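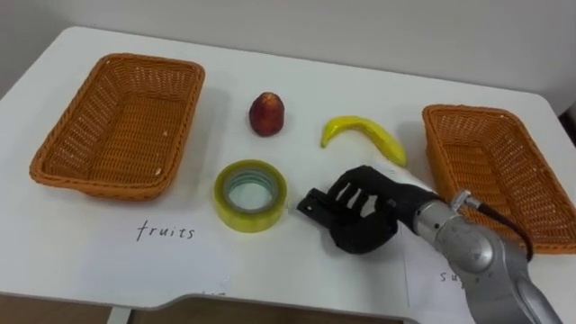 How many demonstrations does a sorting task need before the model is worth training? We aim for 2,000 per task, and the first usable results tend to come well before that.

Sorting by Written Label: a Gallery
By the Kerslake data desk, Primatix – July
2 min read

Kerslake is our set of tabletop sorting tasks. The goal is for the model to read a handwritten word and put each item in the basket behind it. Every attempt is saved as one episode, with arm positions and video stored together. The set now holds 2,095 episodes, of which 1,655 passed review. 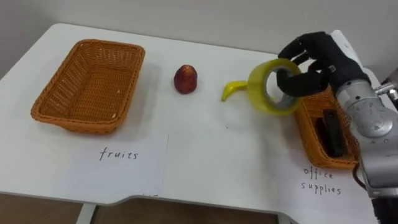 Roll of tape in hand, with "office supplies" written by the right-hand basket.

Items start in different spots from one episode to the next. We also change the order they are picked up in, so that the model doesn't learn a fixed routine.
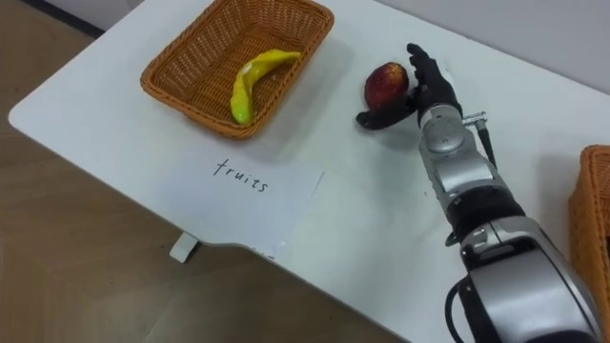 Hand at the red fruit, banana in the "fruits" basket.

Reviewers watch each episode at double speed. They rejected 136 for dropped items – the rest went out for timing faults between video and arm data.
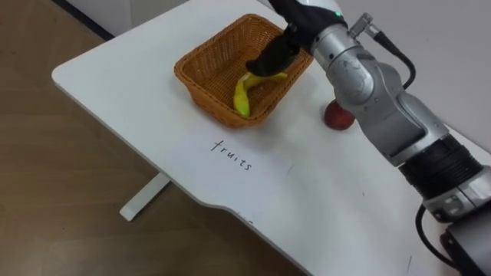 The next batch will swap the labels between baskets and use different handwriting. Files are split by task and each one carries a short text instruction.

3 comments

ulletti_fan: Are the rejected episodes kept anywhere? Failures would be useful to us.

Skosska: We had the same timing fault. Logging both streams from one clock cured it.

benchnotes: Would like to see this with printed labels too.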